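3.2 Shuttlecock type and storage

The clubs in the survey used either feather or plastic shuttlecocks in evening play, and a few used both. Feather shuttlecocks were kept for league matches. Plastic ones were used for beginners, juniors and open sessions, where the cost of replacement matters more than flight. Of the 50 clubs that returned the full questionnaire, 19 said that they had changed from feather to plastic for at least one weekly session since the previous July.

Storage was less uniform than we expected. The Flurkberg clubs mostly kept plastic shuttlecocks in the tubes they were sold in. The Titow clubs tipped them into open boxes or trays at the start of play and left them there between sessions. Shuttlecocks stored in tubes press into each other at the skirt, and several respondents thought this bent the outer edge over time. Others said the same of loose storage, where the weight rests on whichever shuttlecock is at the bottom. We did not find earlier work that settles the question for plastic skirts (see Hou and Jia for feather).

Figure 2. Plastic shuttlecocks and a clear tray on a white board.

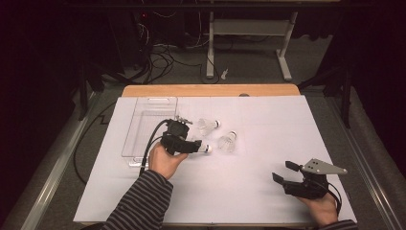
3.3 Wear categories

Each club was asked to send in shuttlecocks it had taken out of use. We received 600, and these were sorted by two of the authors working separately. Four categories were used: skirt torn, skirt bent, base loose, and no visible fault. Where the two sorters disagreed, a third author made the decision.

The skirt accounted for most of the damage. Tears usually began at the outer vanes and ran inward along a rib until they met one of the horizontal rings, where many of them stopped. Bent skirts were harder to judge. Plastic recovers part of its shape when left alone, so a shuttlecock that looked bent when it was unpacked could look sound a day later. For this reason all items were left standing on their bases overnight before sorting — the first batch from Janness, which had been sorted on arrival, was done again.

Loose bases were uncommon and came mainly from clubs that play on the older courts in Xiao. We have no explanation for this. The "no visible fault" group was larger than any of us had guessed. Players appear to discard shuttlecocks on feel, after a few poor flights, and a club that wants to spend less could start by testing these again before throwing them out.

Figure 3. Plastic shuttlecock lying on its side, showing the ribs and rings of the skirt and the band around the base.

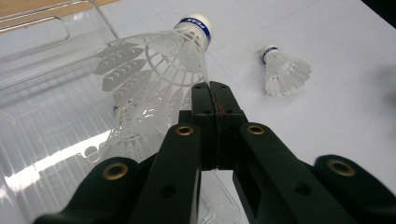 Keegan McIntyre

Brand was recorded where the band could still be read, but it was not used in the analysis. Clubs tend to buy one brand at a time, so any difference between brands would be mixed up with differences in how the clubs play and store their equipment. Separating the two would need a larger sample, and 1000 items per brand would be a sensible minimum.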